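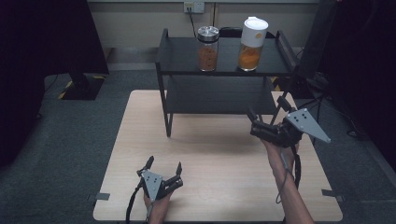

Figure 2. Two containers on the upper level of a two-tier metal shelf: a glass jar with a screw-top lid (left) and a plastic container with a flip-top lid (right).

3.2 Type of closure and storage habits

The household survey was carried out in two towns, Prukelberg and Nedent, and ended in August. We sent the form to 1,677 addresses and received 1,302 forms which could be used. The form asked in what kind of container the household keeps its dry goods, how often the container is opened, and whether the content was moved there from the original package.

Closures were divided into two groups, screw-top and flip-top (Figure 2). Corks, clips and folded bags were coded as "other" and are treated in Section 3.4. When a household used both groups for the same product, we coded the container which was opened last.

In both towns the screw-top group was preferred for goods bought in large amounts, such as sugar and coffee. The flip-top group was preferred for ground spices. This difference remained when we took into account the size of the household. It became weaker, however, in households where the cook was older than 60 years, and we do not have a good explanation for this. One possibility is that a lid which opens with one finger is easier for a weak hand, but the form did not ask about the strength of the hand.

A smaller group of 400 households agreed to keep a kitchen diary for 38 days. In the diaries, flip-top lids were reported as "left open" more often than screw-top lids. The wording of this item follows Savchuk, with one change: we replaced "forgotten" by "left open", because in the first test at Trerkmont some persons understood the original word as a criticism. The results of the diary should therefore not be compared directly with the earlier study. Clumping of the powder was reported in both groups, and its relation to the humidity of the kitchen is discussed in Section 4.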